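Ranus Two-Arm Bench Service - Frequently Asked Questions

Last updated 5 February 2025

Answers to the questions we get most often from shops looking at the Ranus bench service. If yours isn't covered, use the contact form or call the Sulterham office during business hours.

GENERAL

What is the Ranus bench service?
We install a two-armed robot with five-fingered hands at a workbench in your shop, set it up for your parts, and keep it running for a monthly fee. You don't buy the robot. It stays our property and we take it back when the contract ends.

What kind of work is it meant for?
Small-part handling: placing pegs, seating knobs and caps, moving pieces between fixtures, loading trays. Parts should fit comfortably in an adult's hand. It is a poor choice for anything heavy, anything sharp, or anything that has to be done faster than a person would do it.

Is it faster than my current operator?
Usually no. On most jobs it runs slower than an experienced person. Customers use it for second shift, or for jobs they have trouble staffing. If cycle time is your main concern, a fixed pick-and-place machine will probably serve you better.

Do I need a programmer on staff?
No. Setup is done by our technicians. Your people need to know how to start a job, pause it, clear a dropped part and restart. Training for that takes one morning and is included.

PRICING AND CONTRACTS

How much does it cost?
The standard plan is $2,351 per month on a 12-month contract. That covers the robot, one board layout, routine maintenance and phone support. Shipping and the first install are billed separately and depend on where you are.

What does an extra board layout cost?
$357 per layout, one time. Small changes to an existing layout, such as moving a single fixture, are free if you send us a drawing.

Can I try it before signing?
Yes. Send sample parts to Sulterham and we'll run them and send you the results, including the drops and misses. Allow 2 weeks from the day we receive the parts. Send more than you think we'll need. Samples are returned at your expense, or recycled if you prefer.

What if I need to cancel?
After the first 12 months the contract goes month to month with 30 days' notice. Before that, you owe half of the remaining fees. Customers who signed before last September are on the older terms - check your paperwork or ask us for a copy.

SITE REQUIREMENTS

How much space does it need?
Plan on a clear area eight feet by eight feet, including the enclosure. We need a level floor and a standard wall outlet on its own circuit.

Does it need bright lighting?
No, but it needs steady lighting. Sunlight moving across the bench causes more trouble than a dim room. If there is a window nearby, we'll ask you to cover it.

Does it need an internet connection?
Only for updates and remote support. Jobs run without it. If your network rules don't allow outside access, tell us before the install so we can plan on-site visits.

Who supplies the table?
You can use your own if it is rigid and bolted down. Otherwise we rent the Fenness table, which comes in 2 heights. Folding tables and tables on casters won't pass our install check.

BOARDS AND FIXTURES

What is a board?
The flat sheet that holds your parts and fixtures under the hands. Fixture plates with cut-outs go on the board, and each part has a set starting place. Our sample board is white with blue parts, including a knob, pegs and cylinders of different thickness, with open space left at the near end.

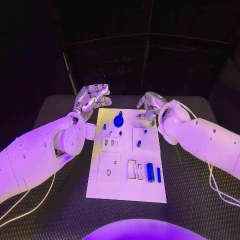 Can I make my own fixture plates?
Yes. We'll send you the Tamayo plate template, which gives the mounting pattern and the clearances the fingers need. Most customers print or cut their own after the first layout. Avoid glossy finishes.

How long does a changeover take?
Around 10 minutes if the layout is already saved. Swap the board, pick the job on the screen and run the alignment check. Do not skip the check, even if the board looks straight.

What happens when it drops a part?
It stops that step, tries once more if the part is still within reach, then pauses and waits for a person. It won't pick anything up off the floor.

SUPPORT

What is covered if a finger or cable fails?
Normal wear is covered, parts and labor. Damage from liquids, or from jobs outside the approved parts list, is not.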